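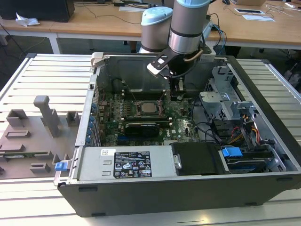
Figure 1. Robotic arm above an open desktop tower.

4.2 How the song chains grew

I went into the Faklow logs expecting people to link songs by artist, and boy, was I wrong! Of the 3790 links posted to the daily song thread, the first 500 I coded by hand leaned heavily on film soundtracks — a theme tune, then somebody's cousin in the cast, then that cousin's band. My favourite chain ran for 23 songs before it wandered back to its opening artist (I cheered, alone, at my desk). The Estdale group's chains were shorter, mostly 13 songs or fewer, and I've kept them separate in the next section. I left out anything tagged as a joke, though a few of those had me humming all of June.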